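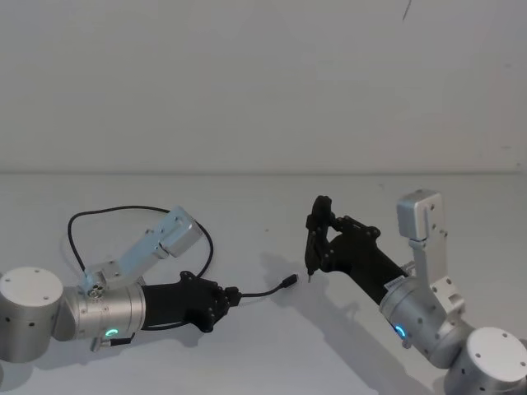
Glare was the first thing people wrote to the building office about, according to Constanza Sosa, and the wobble was the second. Both complaints concerned the old worktables at Domo, the shared workshop building run by Trostunum, and both are covered by a refit of the bench rooms that ended in July.

The refit replaced 36 worktables in nine rooms and repainted the walls behind them. Each room now has pale, matte tabletops set against a plain pale wall, with no shelving, rails or pinboards above the work surface. The previous tables had a dark glossy top and stood under open shelves, a layout that dated from the building's years as a print finishing shop.

Trostunum drew up the specification after reviewing 134 maintenance requests logged by tenants. Requests about reflections from the ceiling lights made up the largest group. Tables that rocked on the uneven floor came next, followed by chipped edges and items falling from the shelves. A smaller number dealt with stains that could not be removed with the cleaner kept in the rooms.

The tops and underframes were supplied by Taltex. Under the contract, every top must be flat along its full length, checked with a straightedge on delivery and again after the frame has been bolted together. Tops that passed the first check and failed the second were removed, the frame was shimmed, and the check was repeated. Seven tops were sent back, all of them for damage at the corners in transit. Replacements arrived before the last room was fitted.

Leveling took longer than planned. The floor falls slightly toward the old drain channel on the courtyard side, and the adjusters on the standard feet did not have enough travel for the tables nearest to it. Taltex provided longer feet for that row. Tenants are asked not to turn the adjusters themselves. A table that has been bumped or dragged should be reported by room and table code, which is printed on a label under the top.

Taipe carried out the wall work. The shelf brackets came down first, the holes were filled and sanded, and the walls received a primer and two finish coats in a flat paint. Baseboards were left as they were. The building office considered a washable semi-gloss, which is easier to wipe, and rejected it after a trial patch gave the same reflections as the old tabletops.

Flat paint marks more easily, and the maintenance plan allows for this. Small scratches will be noted during the monthly walk-through and touched up by the room, all at one visit. A sealed can of the same paint is kept in the ground-floor store for that purpose. Tape, hooks and adhesive strips are not allowed on the repainted walls. Notices belong on the board beside each door.
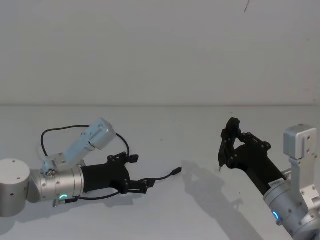

Pale tops show every crumb, one tenant wrote in response to the announcement, and whoever has the room at eight in the morning should not be sweeping up after whoever had it at midnight. Trostunum has replied that the cleaning rules have been rewritten and are now part of the booking terms.

The terms ask each user to brush the surface first and wipe it second. Wiping first drags grit across the matte finish and leaves fine gray lines that cannot be polished out. Water with a little dish soap is enough for most marks. Scouring pads, powder cleaners and blades are ruled out. For glue and ink, the office keeps a mild solvent at the front desk and will lend it with a cloth – it is not to be left in the rooms.

Cutting directly on the tops is also prohibited. Cutting mats are stored flat in the cabinet by each door and must go back there flat, as mats left leaning against a wall tend to curl. Hot items need a trivet or a heat mat. The office will charge for burns and deep cuts, but normal wear is covered, and the terms describe small specks and light scuffing as normal wear.

The removal of the shelves drew more comment than anything else in the project. Storage has moved to lockers in the corridor, one per regular booking, with a key issued at the front desk. Several tenants objected that tools would now be a walk away from the table. Vicente Gaete accepted the point in a note to tenants but said the shelves would not return, citing the weight they had been carrying and the condition of the wall plugs when they were taken out. A low rolling cart for each room is under review. It would have to fit beneath the table and clear the underframe brace, and the first sample did not.

Lighting was left out of the work. The ceiling fixtures are the same ones as before, and the office wants to see whether the matte tops and flat walls are enough before it spends money on diffusers. Comments on glare should give the room, the table code and the time of day.

The old tables that were still sound have been taken by other workshops in the area. The remainder are stacked in the loading bay, where tenants may collect tops for use as scrap board. Frames are to be left in place for the metal recycler.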